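Betitz Robotics Teaching Lab
Manipulation in Practice, handout 5
The pouring fault: a left-hand grip that closed on nothing

Read before the practical. Bring your copy of the run log for set 14.

1. The task

The two-arm station is asked to pick up a teapot by its overhead handle with the left gripper, carry it to a cup, tilt it, and put it back. The right arm has no part in the pour. It should stay parked high and clear until the left gripper has let go. The full set is 200 runs, all with the same pot and cup. The start positions change a little from run to run.

The controller is the Rarkero stack used in handout 4, with no changes to the arm limits. The grasp planner is Riltavwood, which takes a depth map and returns one grasp pose with a score.

2. What went wrong

In set 14 the left gripper closed beside the handle and missed it. The motors drew current when the fingers met each other, and the controller read that current as a held object. The program then went on to the lift, the carry and the tilt with nothing in the hand. On a later run in the same set the fingers caught one side of the handle and dragged the pot a short way before the force limit tripped. The log entry is error 1849, "unexpected lateral load, left wrist".

Nothing was broken and no one was inside the guard. We still treat the first case as the more serious of the two. It raised no error at all, and it was only found when someone read through the finger widths afterwards.

3. The objects

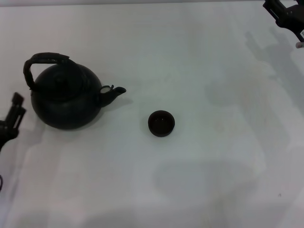
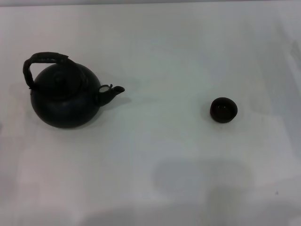 Fig. 1 (both views): teapot and cup on the white table, spout towards the cup.

Points to note for the grasp:

The handle is a tall loop over the lid. Seen from the head camera there is table visible through the gap under it in the first view. A planner that smooths its depth map too much will fill that gap and treat handle and lid as one lump.

The pot is nearly black. Our depth camera returns few good points on dark surfaces, and the points it does return near the handle are noisy. In set 14 the handle came out thicker than it is, and shifted towards the camera.

Shadows on the table are soft and wide. They do not affect the depth map but they did affect the colour mask, which joined the shadow under the spout to the body of the pot. The centre of the mask moved to the right as a result.

4. Causes

(a) The handle position was wrong, for the reasons given in section 3.

(b) The grip check used motor current only. Finger width was logged but not tested.

(c) The score threshold in Riltavwood had been lowered for an earlier exercise with boxes and was never set back.

Cause (b) is the one that turned a missed grasp into a full empty-handed pour.

5. Changes made

The grip check now needs both current and a finger width above the closed value. If either fails, the arm opens, backs off along its approach line and stops. It does not retry by itself.

The score threshold is stored with the task file and is printed at the start of every set.

All pouring practice is done dry. No water is to be put in the pot until your group has had a full set signed off.

6. For the practical

Work through the log for set 14 and mark the first line at which the program could have known the hand was empty. Write down which signal shows it.

Then read Rweyemamu, chapter 5, on slip and false contact, and say whether the method given there would have caught the dragged pot sooner. Half a page is enough.

Keep a hand on the stop button whenever the arms are powered. Error 1849 is cleared at the console, with the guard closed.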